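Prirnow Guest House, annual room inspection
3 min read
4 comments

Inspector: Soon-im Seol
Date: September 9, 2018
Scope: bedrooms, upper floor. Previous check: April.

1. Smoke alarm. PASS
Test button held until alarm sounded. Replacement date on label is still good.

2. Outlets and cords. PASS WITH COMMENT
Cover plates tight, no scorch marks. Extension cord behind the nightstand in the Yoon room to be removed. Lamp should plug directly into the wall.

3. Tall furniture. FAIL
Anti-tip straps missing in two rooms. Screws must go into a stud; drywall anchors alone are not accepted. Keep the top clear of luggage.

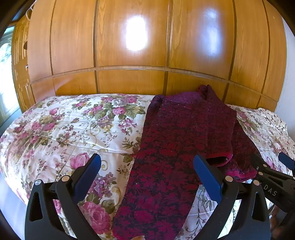

Straps on order from Bedota. Fit one at each upper corner and pull by hand after fitting. Recheck door hinges at the same visit.

4. Window opening. PASS
Opens fully without tools. Limiter releases from inside.

5. Exit path. PASS WITH COMMENT
Hall width measured 100 cm at the linen cart. Cart to be moved to the closet when not in use.

6. Hot water. PASS
Sulus mixing valve reads nearly 100 °F at the tap after 20 seconds. No adjustment made.

Open items: 2, 3, 5. Item 3 must be closed before the rooms are signed off.

Shares: 20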